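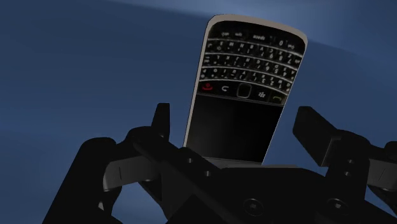

# can a robot tidy a bedroom yet (12 Mar 2025)

Short answer, no. Longer answer, kind of, in simulation, if the bedroom is nice to it.

Been messing with Andar again, evenings mostly. The chore is dumb on purpose. Stuff left on a bed, pick it up, put it somewhere else. My kid could do it at 3. (Would not. Could.)

The phone is the one I keep going back to. Old BlackBerry style, real keys, small and flat. Flat is the killer. You or me, we slide a fingernail under the edge and don't even think about it. Two stiff fingers can't do that, they have to come in from the sides and pinch, and on a bed the sides are half sunk in cloth. So you grab phone plus sheet. Or just sheet.

Ran 400 tries last week with the settings I had from October. Not posting the success rate untill I trust how I'm scoring it. Upside down counts as a pick? I say yes. Prasetyo Sumampouw says no, and he wrote the scoring script, so. 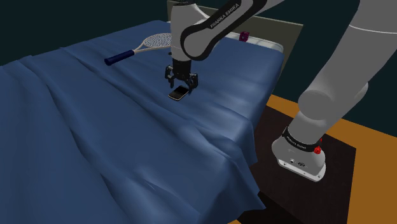 Anyway the sheet. Everybody demos on a hard table and I get why. Wrinkles change the height of everything, and then the camera says one thing and the fingertips find out another. Flattening it first would be cheating imo. My bed has never been flat.

Rackets are a different headache. Long handle, easy to grab, but the weight is all over the place and it swings. Haven't got to pillows. Scared of pillows.

And this is all rendered! No dust, no cat, no charging cable wrapped round the phone. Niltard is supposed to have better cloth in the next build, will rerun the whole lot then, 2258 tries if the machine doesnt cook itself overnight.

So would I buy one for the house? Not this year. Dishwasher's still the best robot I own. More when the Niltard build lands, gotta go, dinner.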